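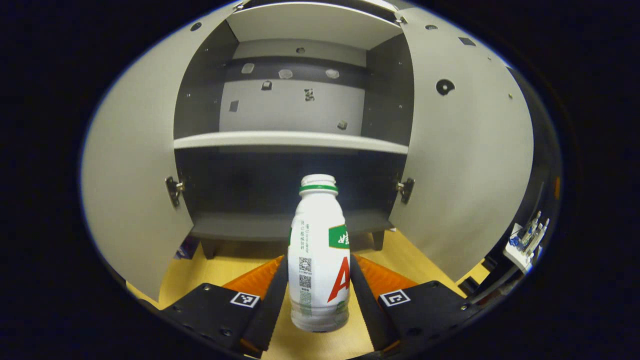 Bote blanco, letra A roja. Puesto 2, turno de mañana

kbelkadi
Bueno, pues ya está. En Cikia nos han pasado a cinco de colocar género en los armarios a "enseñar" cómo se coloca. Mismo sueldo, mismo horario, pero ahora se cuentan repeticiones. El viernes hice 86 y me dolía la muñeca. ¿Alguien más en esto?

trasteroman
En Pralent igual desde mayo. Nos pedían 102 por turno, lo bajaron a 40 cuando se quejó la gente. Pedidlo por escrito.

Omoregie_2
No veo el drama, la verdad. Mejor eso que cargar cajas, yo no vuelvo al muelle ni loco

kbelkadi
No es drama. Es que pregunto qué pasa con mi puesto cuando la máquina aprenda y me dicen "ya se verá".

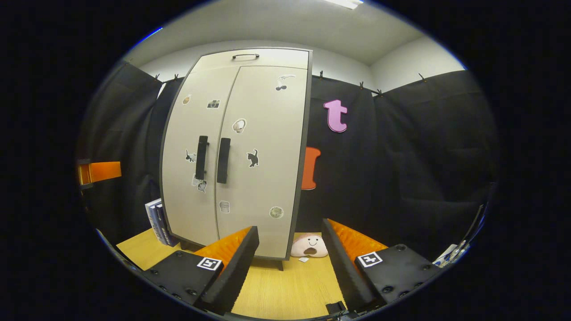 chiamaka.o
El plus por formación, eso es lo que hay que pelear. Aquí en Trorkano se firmó uno, poco, pero se firmó. Y rotación cada dos horas, que es lo que salva la muñeca. A nosotras nos cambian el armario cada semana, uno de dos puertas con tiradores negros y pegatinas de gatos como ese te obliga a girar la mano distinto que uno de cajón. Apuntad tambien las molestias, con fecha.

trasteroman
Lo de la rotación, +1. El plus no lo veo, te lo dan y luego te quitan el de nocturnidad

chiamaka.o
A nosotras no nos han quitado nada

Omoregie_2
Todavía

kbelkadi
Vale, llevo más de 961 repeticiones en total y cero papeles firmados. El lunes pido reunión con la encargada y pongo aqui lo que me digan. Chiamaka, te escribo por privado para lo del acuerdo.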